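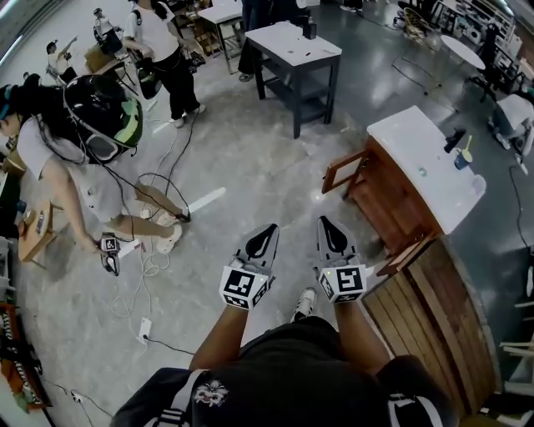 What does a project manager do?

Say your class is putting on a play. Someone paints the trees. Someone sews the capes. Someone learns the lines. But who makes sure the capes are done before the show? That's the project manager!

At a company it's the same kind of job, just bigger. Siham Abdel Hamid is a project manager at Ostow, a small company that helps shops move to new buildings. Last job: a bookstore called Celtard. 918 boxes of books. 27 shelves. 30 days to do it all.

So what did she do first? Made a list. Every single job, even the tiny ones like "buy tape." Then she put a name next to each job, and a day it had to be finished.

Then — lots of asking. Is the truck booked? Are the shelves up yet? Who's stuck? If someone is stuck she finds them help, or moves the jobs around so teh rest can keep going.

Does she carry the boxes? Sometimes. Mostly no. Too many phone calls.

Words to know
Deadline: the day a job has to be done.
Task: one small piece of a big job.
Budget: how much money you can spend.
Schedule: a plan that says what happens when.

Try it yourself
Pick something you want to do, like a birthday party or cleaning your room. Write down all the tasks. Put them in order. Some have to come first — you cant frost a cake before you bake it. Now add a name and a deadline to each one. Stick the list on the fridge and cross things off.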